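Tarnen Home Drinks Guide
Section 7: Setting up for milk tea and other hot drinks
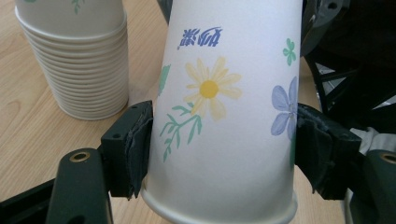 One reader wrote in to say that the old version of this section had them brewing the tea before the milk line was rinsed, and that the first two drinks tasted like the inside of a new kettle. Could the rinse go at the top, please, in big letters?

Fair point, and I've moved it. I wrote the first version of this guide in January, when I'd only had my Tarnen for a little while and was mostly making plain black tea with it, so the milk part was thin. I've made a lot more milk tea on it now (a LOT more) and this section is longer and, I hope, in the right order. Last revised April 17, 2020.

I'm assuming you've done Section 6, so the Tarnen is on a flat counter, plugged in, and has run its empty heating cycle. If the light on the base is still blinking orange, go back and finish that first. I'll wait.

7.1 What you need on the counter

The Tarnen itself, with the brew basket and the small milk jug.
Loose black tea. I use the Skotholm breakfast blend, but any strong black tea works. Green tea gets lost under the milk.
Whole milk, cold from the fridge. Evaporated milk is good too, see 7.5.
Sugar or syrup.
A kitchen scale. The cheap Soliman one is fine, you only need it to read whole grams.
Paper cups or mugs. If you're using paper, buy ones made for hot drinks.

7.2 Rinse the milk line (DO THIS FIRST)

1. Lift the milk jug off its peg and take out the foam plug from the factory. It's gray and easy to miss. Throw it away.

2. Fill the jug to the upper line with warm tap water. No soap in the jug at this stage, it gets into the line and you'll be rinsing for the rest of the afternoon.

3. Put the jug back and push until it clicks. Mine needs a good firm shove on the left side.

4. Set an empty bowl under the spout and hold the milk button until the light turns white. Let go and the machine will push the water through by itself.

5. Tip out the bowl, fill the jug again and repeat. I do it three times on a new machine and once if it's been sitting for a week.

Caution: the last bit of water comes out as steam with a loud spit. Keep your hand away from the spout until the light goes off completely. There's a pause before the spit that feels like the end, and it isn't the end.

7.3 Brew the tea

The tea has to be stronger than you'd drink it on its own. I know it looks wrong in the pot. Trust me on this one, the milk calms it right down.

1. Weigh 17 grams of loose tea into the brew basket and shake it level. Don't pack it down or the water will back up and come over the sides.

2. Pour 800 milliliters of fresh water into the tank. If your tap water is hard, use filtered, both for the taste and for the sake of the heating plate.

3. Close the lid. You'll feel a soft stop and then a second, harder one, and you want the second one.

4. Turn the dial to STRONG and press start.

5. Leave it alone for 7 minutes. The machine beeps at the halfway mark, which only means the water has finished going through. The tea still needs to sit.

6. Lift the basket out as soon as the long beep sounds. Tea that stays in the basket goes bitter fast, and no amount of sugar brings it back (I've tried, I've really tried).

Note: the older Tarnen with the square tank has no STRONG setting. Use MEDIUM and leave the basket in for one extra minute after the beep.

7.4 Heat the milk and put it together

1. Pour cold milk into the jug, anywhere between the two lines. Over the upper line it'll climb out when it heats.

2. Press the milk button once for warm, twice for hot. I like warm for milk tea. Hot gives you more foam but it also gives you that slightly cooked taste, and some people in my house love it and some complain bitterly.

3. Put your sugar in the cup before anything else goes in. Two teaspoons is where I start.

4. Add the tea, up to a little over half the cup, and stir until you can't feel any grit under the spoon.

5. Add the milk slowly until it's the color you like. I stop at the shade of a paper grocery bag.

6. Taste it before you add more of anything.

Caution: paper cups get soft at the seam if a hot drink stands in them too long, so fill them when people are ready to drink. Leave a finger's width at the top, and if you're handing them to kids, let the tea cool in the pot for a while first. Don't put a paper cup on the Tarnen's warming plate. The plate is for the glass pot and nothing else.

7.5 Changes you can make

Evaporated milk. Use half as much as you'd use of regular milk and skip the jug entirely. It's thick and it will clog the line. Just open the can and pour it straight into the hot tea.

Oat milk. Works fine in the jug, but press the button once only. On the hot setting mine went stringy, and cleaning it out was no fun at all.

Iced. Brew as in 7.3, stir the sugar in while the tea is hot, then cool it in the fridge before the ice goes anywhere near it. Pouring hot tea over ice is quicker but you get a pale, watery drink, and you'll have wasted good tea.

Brown sugar syrup. Equal parts dark brown sugar and water in a small pan, simmered until it coats a spoon. Keeps in a jar in the fridge. I make it on the stove and not in the machine - please don't put syrup in the Tarnen, there's no way to get it out again.

7.6 Cleaning up

1. Empty the basket while the leaves are still damp. Dried leaves stick in the mesh and have to be picked out with a toothpick.

2. Run the rinse from 7.2 once, right after your last drink. Milk left in the line overnight smells exactly the way you think it does.

3. Wash the jug and the basket by hand with dish soap and rinse them well. The Tarnen leaflet says the basket can go in the dishwasher. Mine warped a little on the top rack, so I've stopped.

4. Wipe the warming plate with a damp cloth once it's cool.

5. Leave the lid up until the tank has dried out.

7.7 If something's not right

The milk button flashes red. The jug isn't clicked in. Shove the left side.

Error 353 on the display. The heating plate wants descaling. Use the Bunberg descaling powder or plain citric acid, and follow Section 9. The machine will still brew with the error showing, only slower and slower.

Tea leaks from under the basket. Either the tea was packed too tight or the rubber ring has rolled. Take the ring off, wet it, and press it back in with your thumbs, working your way from the hinge to the front.

Milk comes out cold. Check that you pressed the button and didn't hold it. Holding it runs the rinse, which doesn't heat anything until the very end.

Skin on top of the tea. That's from hard water. Filtered water next time, and a spoon to lift it off for now.

Section 8 is hot chocolate, and you can skip 7.3 for that one, but you still need the rinse.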